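Search articles Enter keyword Go

A computer is easy to take apart if you have hands. At Nuvberg, the people teaching a robot arm to do it want 800 examples before the learning system gets its next round of training, and since July they have logged 300.

Each example is one small job, start to finish: reach into the open case, go to the part, do the work, back out. Botched tries are saved too — the system learns plenty from those.
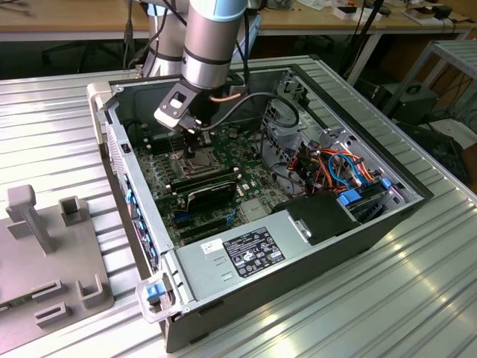

What thrilled me was how much care goes into variety. Operators shift the case a little between runs, or turn it, so the arm can't get by on memorizing one path. A good morning yields 39 usable runs, and the crew cheers for the odd ones, when the arm comes in at an angle no one planned.

Next up is memory, with 200 runs set aside for it. I've already asked to come back for those!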